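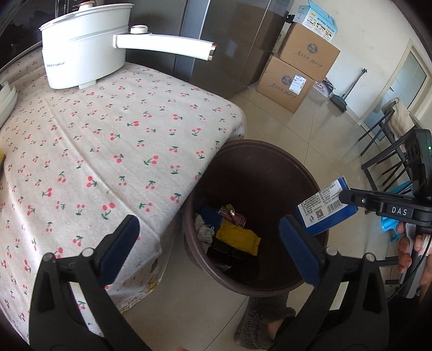 4.2 Clearing packaging and table waste

Applies to the Visska 20 liter round floor bin, without lid. Allow 2 minutes per table.

1. Set the bin on a hard, level floor next to the table. Keep any tablecloth edge out of the opening.

2. Unplug electric pots and let them cool before wiping around them. Leave the lid on.

3. Empty small cartons completely. Check for manuals, spare seals and warranty cards.

4. Drop wrappers, packets and tissues straight into the bin.

5. Crush drink cans before disposal, or set them aside if your building collects metal separately.

6. Flatten cardboard boxes that are wider than the rim. Stack large shipping cartons against a wall and remove the address labels before recycling.

7. Sweep the floor last — broom first, then dustpan.

NOTE: Keep the side of the carton with the barcode until the product has been registered. Spare bin liners are listed under part 322.

CAUTION: Do not press waste down by hand. Cans and torn packaging can have sharp edges.

CAUTION: Do not put hot ash, batteries or liquids in the bin.

For emptying and washing, see section 4.3.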